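In praise of the badly folded shirt

I have spent a good part of this year thinking about laundry, and I'd like to make a case for it. If you want a machine to learn what hands can do, give me a T-shirt and an ordinary bedroom over a spotless test bench any day.

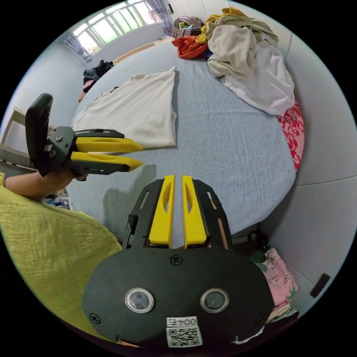
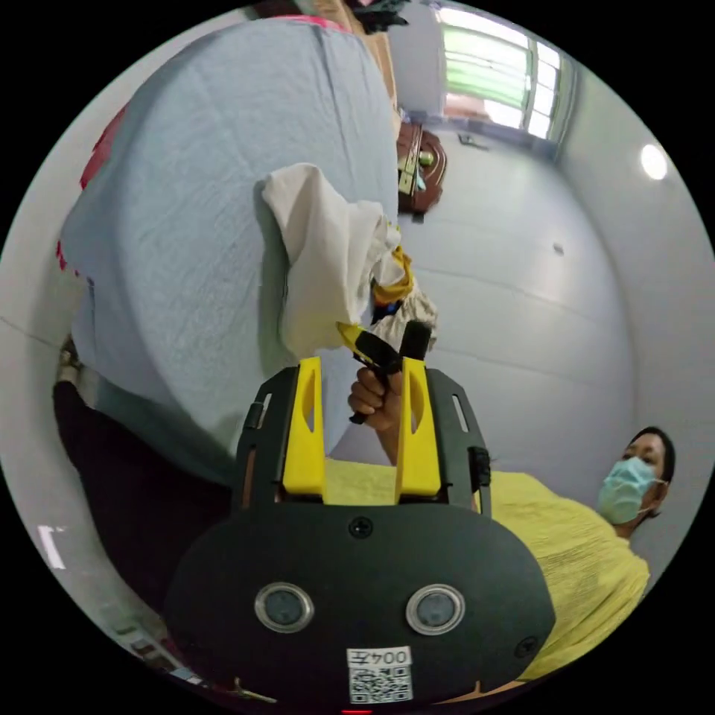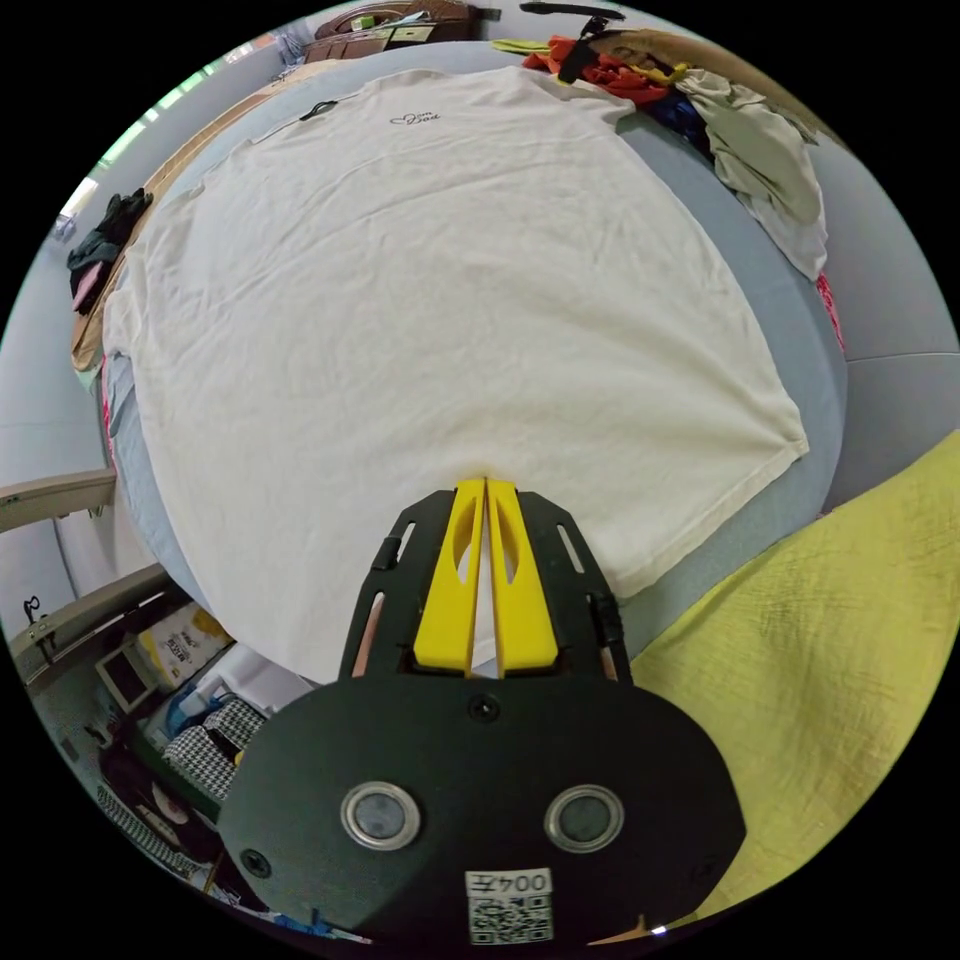 Gathering examples for a learning system used to mean driving the robot itself, slowly, with somebody at a set of controls and somebody else ready to stop it. Hand-held grippers have changed that completely, and I think we still underrate how much! You pick up the fingers and do the job with them, in a room where people keep their clothes, and the examples arrive at something close to the speed of a person's day. A pale T-shirt laid out on a light blue sheet sounds like the dullest object you could choose, and yet it is full of decisions. Where is the hem? Which crease matters and which can be left alone? Two yellow fingers have to settle all of that without the help of a palm, and the person holding them has to find a way that those two fingers can manage.

At Evham we set out to gather 427 folding examples for our Clurkness project. I went in wanting every one of them to be tidy. I threw away 19 early on for being clumsy: a corner missed and then picked up again, a sleeve that rolled under and had to be pulled out. I now think that was the worst decision I made all October. Those were the only examples in the set that said anything about getting out of trouble, and a system trained on perfect folds has no idea what to do once it has made its first small mistake. We have since kept everything, with a note against the untidy ones, and I would urge anyone starting out to do the same from the first morning.

My other plea is for variety. It is tempting to record 200 folds of one shirt on one bed, as the number looks good in a report. I would swap the lot for 16 shirts in different rooms – thin ones, stiff ones, one with a print that sticks to itself – and with the heap of other clothes left where it was. Clutter is part of the job. So is daylight from a window that changes between breakfast and tea.

A friendly rival at Pledonel argues that home recording is too messy to compare, and that a fixed table gives cleaner measurements. That's true, and I'd still keep a table for testing. For teaching, though, I want the machine to meet the world early, wrinkles and all.

There is a cost. Folding with grippers is tiring, and after an hour your wrists tell you so. Short sessions help, and so does swapping hands. Our next batch is towels, which I am looking forward to more than is probably reasonable.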